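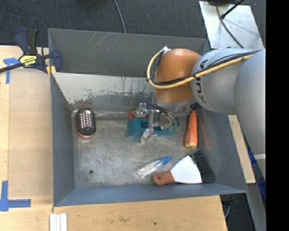
6 min read

Does the grasp ranker do anything? A report on the Rullinside bin project
Decha Chuensuk, Wongsuwan Lab, spring term

Summary

Pradgate is a grasp ranker. It takes a depth picture of a bin, proposes places to close the gripper, and sorts them from best to worst. Earlier student reports in our lab say it clearly beats a simple rule. I was asked to repeat that comparison with harder objects and write up how large the gain was. I found a gain, then lost most of it when I changed the order of the trials. My view at the end of the term is that the earlier result was at least partly an effect of how the test was run.

What I compared

The ranker was used as I received it. I did not retrain it. The simple rule, which I call "tallest first," finds the highest point in the bin that isn't wall, moves the gripper over it, turns the fingers across the narrow direction, and closes. It took me an afternoon to write and has no learning in it at all.

Both methods used the same arm, the same gripper and the same closing force. Both were allowed one try per layout. After each try the object went back in and the bin was set up again from a printed sheet.

Objects

I used the Akico set, which is our lab's name for a box of kitchen and workshop things that has been added to by several years of students. I wanted shapes that disagree with each other. A putty knife lies nearly flat, and its handle and blade need different grips. The grater has a tall face full of small openings. A carrot against a side wall leaves little room for a finger on that side. The clear bottle is the one I was most curious about, because the depth camera often reports the metal underneath it and misses the plastic.

The bin is a problem too. The floor is bare metal with cloudy reflections, and the paint on the back wall is badly worn, so the depth picture has holes and false bumps in places where there is no object. I thought about lining it with cloth. I decided against that because the earlier reports didn't, and a comparison with two changes in it would tell me even less.

How the trials were run

I ran some 300 tries in total, split evenly between the methods. In the first half I followed the procedure in the earlier reports: all the tallest-first tries in one go, then all the ranker tries. In the second half I switched methods every 10 tries.

A try counted as a success if the object left the bin and was still held when the arm reached the drop point. I scored these by eye. The log also records a success whenever the fingers stop before they are fully closed, and the earlier reports used that number directly. I kept both.

Results

In the first half the ranker did better. The gap was wide enough that I wrote a happy email about it in March, which I would now like back.

In the second half the gap shrank until I could not tell it apart from luck. The ranker did about as well as before. Tallest-first got better, and its code had not changed.

My best guess is that the person setting up the bin got better at it. That person was me. Early on I put things down closer to the walls and closer together than the sheet asked for. Later I was more careful, and the ranker had all of its turns during the careful part. I checked the saved depth pictures and the early layouts really are tighter. I can't prove this explains the whole gap — only that it pushes in the right direction.

The two ways of scoring also disagree. The finger-position log calls a try successful when a finger is jammed against something and can't close. This happened most with the putty knife, where the gripper would pinch the handle badly, stop early, and come up with nothing. The ranker likes the putty knife handle. It therefore collects more of these false successes than the simple rule does, and anyone reading only the log would see a bigger gain than there was.

Bottle

Neither method was any good at it. The ranker sometimes gave its top score to a spot beside the cap, which I first took as a sign that it understood caps. Then I ran it on pictures of the bin without the bottle and it still liked the same patch of floor in several of them. I would be careful with any claim about clear objects that leaves out this check.

What I don't know

I tested one bin, one gripper and one set of objects. The ranker may well help in fuller bins, where tallest-first has more ways to be wrong. It may help with objects I didn't have. I also scored by eye while knowing which method was running, and I should have had someone else do it from video with the method hidden.

If the comparison is repeated

Switch methods often. Place objects from a sheet and have a second person check the layout. Report hand scores next to the log scores. Run the ranker on the empty bin first and keep those pictures with the results.

I have put my layouts, both sets of scores and the tallest-first code in the Rullinside folder. The first-half files are marked "blocked" and should not be pooled with the rest.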